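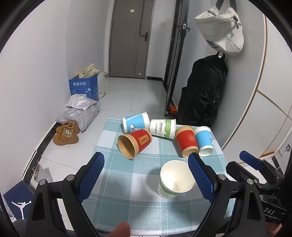
*Paper cups on the plaid tablecloth*

I finally walked the whole Fostmont loop! It's 9 miles if you start at the Arndale parking lot, and my knees would like me to mention the hill after Kisthorpe. The creek was low enough to cross on the stones in September, so I skipped the long way past the road — a lovely shortcut, though I did get one sock soaked.

Somebody has put in new steps on the steep part (139 of them, according to the sign) and they're a big help coming down. Bring more water than you think you need, and go early, before the lot fills up. I was parked by 7:30 and still got one of the last shady spots.

Next month I'm trying the Seidel trail, almost 14 miles. Write in if you want to come along!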